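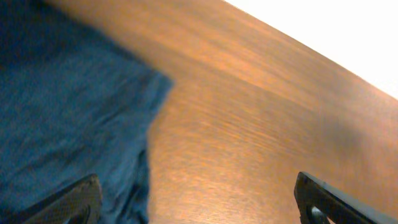 Brarner wrist and gripper kit: worth it for cloth?
Home and Hobby Robotics > Arms and Grippers > Kits and Reviews

zerrin_e
Joined the forum in August

Okay, I've finally had the Brarner kit on the bench long enough to have opinions, and a few of you asked in the other thread, so here they are in one lump.

For anyone who missed it, this is the bolt-on wrist for the mid-size hobby arms: two-finger gripper, little wrist camera, the driver board, and a trial of Roy (their teaching software, and yes, that's its full name). I paid $752 from Celtero with the long cable. You supply the arm.

What I wanted was folding. Tea towels and cleaning cloths, flat things on a table. My mum runs a small holiday let and the amount of folding in our house is beyond a joke, so I thought, right, that's my project for the year.

The good: the build is lovely. Everything lined up, the screws were all in labelled bags, and the colour-coded plugs meant I couldn't get them wrong even while half watching the cricket. The fingers open wide. The camera picture is decent once you get the exposure sorted, and having the view ride along with the gripper makes teaching much easier than my old setup, where I had a webcam clamped to a shelf and was forever guessing depth.

The less good: cloth. It's great at a rolled-up edge or a fat corner standing proud of the table. A corner lying dead flat on a smooth surface is a different animal. The fingers come down either side, close, and half the time they skate straight over the top and the cloth just sits there looking smug. I've re-taught the approach so many times I see it in my sleep.

Anyone got further than me? Keen to hear before the return window shuts on 15th April.

bellini_f
Clukidside

Good write-up. I've got the same kit on a similar arm, and I disagree with you on the gripper being the weak bit. I think it's your approach angle.

Coming straight down on a flat corner is the hardest way to do it. Tilt the wrist so one finger gets to the table first, let it touch, and drag it in toward the other one. The cloth rucks up in front of the finger and you've got something to close on. I went from hopeless to pretty reliable in one evening doing that. You have to turn the force limit down in Roy or it'll fault every time it touches the table (ask me how I know!).

Also, go slow. The default speed in the folding demo is silly. By the time the picture has caught up the gripper is already past where it wanted to be.

zerrin_e

Tilting! I'd tried a bit of tilt but I kept the fingers hovering because I was scared of scratching the table. It's my nan's. Did yours leave a mark?

bellini_f
Clukidside

Mine's an old desk from the kerb so I've never looked that closely, haha. Put a placemat down, or one of those rubbery drawer liners. The liner helps anyway, the cloth doesn't slide away so easily.

ashwin.reddy
Long-time member

I'll be the grump. $752 for a two-finger gripper and a camera is a lot of money, and the software is a trial on top. What does Roy cost once the trial runs out? Last I looked they'd buried it in the FAQ.

I bought the bare gripper, no camera, no Roy, for $518 and wrote my own thing on top. It does everything Zerrin's does, including failing to pick up flat corners. For fabric I reckon anyone buying a parallel gripper is fighting the hardware. You want something thin that can slide under, or a needle gripper, or a roller. The tilt-and-drag trick works, sure, but you're working around a tool made for blocks and bottles.

inge_schmieder

Ashwin, you say this in every thread :) and you're half right. But needle grippers on somebody's towels? I tried one on a knitted blanket and pulled a thread right across it. Never again. For a home user who wants to fold towels on Saturday morning the two fingers are a fair compromise and they'll pick up other stuff too.

What I would change is the tips. The stock ones are too thick at the end for thin cloth. I printed slimmer slip-on caps in TPU and it was a big improvement on napkins, only a small one on thick towels. They do wear, and you have to redo the gripper zero after fitting them or it thinks it's already holding something.

zerrin_e

Ooh, would you share the file? And how do they stay on, friction or a screw?

inge_schmieder

Friction plus a dab of that removable putty you hang posters with. Very professional. I'll put the file up in the downloads section tonight, let me tidy it first. Print it with the tip upward or the layers peel.

ashwin.reddy
Long-time member

So we've got a $752 kit which needs a drawer liner, a rewritten approach, printed caps and poster putty. I rest my case.

bellini_f
Clukidside

You've just described every hobby robot ever sold, mate.

hashini_n

Jumping in from the software side, as I've had Roy going for longer than the hardware (used it on a different wrist first).

The thing that made the most difference for me was lighting. My table's near a window, and in the afternoon anything past the table edge blows out to pure white on the wrist cam. Auto exposure then drags everything else around and the cloth changes colour halfway through a run. Roy learned my morning cloth beautifully and went to pieces after lunch. Locking the exposure helped, and pulling the blind helped more. Shiny tabletops are a pain for the same reason, you get glare moving about as the arm moves and it'll happily decide the glare is an edge.

Second thing is blur. If you record demos while moving the arm quickly, loads of the pictures are smeary. Some people say leave them in so it copes with blur later. I tried both ways. Mine did better with slow, clean demos, but I only tried it on one table with one kind of cloth, so take that for what it's worth.

Third, how many demos. I stopped at 165 for the corner pick and didn't see it getting any better after that. Your mileage etc.

zerrin_e

165! Okay, I'm miles off that. I think I did one evening's worth and expected miracles. How long does one take you?

hashini_n

The whole session was spread over a lot of evenings with the telly on. The training afterwards was 19 minutes on my machine for the small model, so that bit isn't the bottleneck. Moving the cloth to a new spot each time is what gets boring. Make sure you do move it though, and scrunch it a bit, and turn it round. If you always lay it neatly with the corner pointing the same way, you'll teach it a spot on the table and it won't look at the cloth at all.

ashwin.reddy
Long-time member

Good post from Hashini, and I'd agree with nearly all of it. I'd push back on throwing out blurry pictures. At run time the arm is moving, so the pictures will be blurry then too. If it has never seen that, it's lost. I keep everything.

hashini_n

I run it slowly as well, so mine aren't that blurry at run time. If you want it fast then yeah, maybe you need them. I'd be interested to see your results side by side, same cloth, same everything.

ashwin.reddy
Long-time member

Fair. I'll see if I can be bothered after the long weekend.

inge_schmieder

File's up, look for "slim caps v3" in downloads. Ignore v2, the slot's on the wrong side.

To Ashwin's question about Roy: when my trial ended it dropped back to a basic mode where you can still play back what you've trained, you just can't train new ones. I could live with that for a while. I ended up paying because I'm impatient. Ask Celtero for the current price before you buy, they answered my email the same day and were quite straight about it.

zerrin_e

Right, update! Liner down, Inge's caps on, tilt-and-drag like Fulvio said, exposure locked. I re-recorded the corner pick from scratch with the cloth all over the place.

It's so much better. Still misses when the corner's tucked underneath, or when there's a crease running alongside the edge (it goes for the crease every single time, I think it looks more grabbable than the hem does). But a plain corner poking out, it gets most of them now. I did a little dance in the kitchen and frightened the dog.

The fold itself is another matter. It picks up the corner, carries it across, and lets go too high, so the cloth flops wherever it likes. Any tips on the let-go?

bellini_f
Clukidside

Go lower and then drag back a couple of centimetres before you open. And open slowly, and only a little way. If you fling the fingers wide they catch the layer underneath and undo your fold for you.

For the crease thing, try some demos where there's a crease and you deliberately go past it to the corner. It needs to see you ignoring one.

zerrin_e

That makes total sense, I've been flattening the creases out before each demo because I'm a neat freak. No wonder!

I'm keeping the kit, by the way. I'd give it a solid recommend if you like tinkering, and a firm no if you want towels folded this month. Ashwin, I do take your point on the price, if I'd known how to write my own I'd have gone your way and bought the bare one.

ashwin.reddy
Long-time member

Happy to send you my code if you ever want to ditch Roy. It's ugly and the comments are mostly swearing.

hashini_n

Yes please, can I have it too?

zerrin_e

Send it to both of us! And does anyone know if the long cable can be swapped for the short one under warranty? Mine catches on the elbow when the wrist's tilted right over.

inge_schmieder

They swapped mine. Tell them which arm you've got and they'll send the right length.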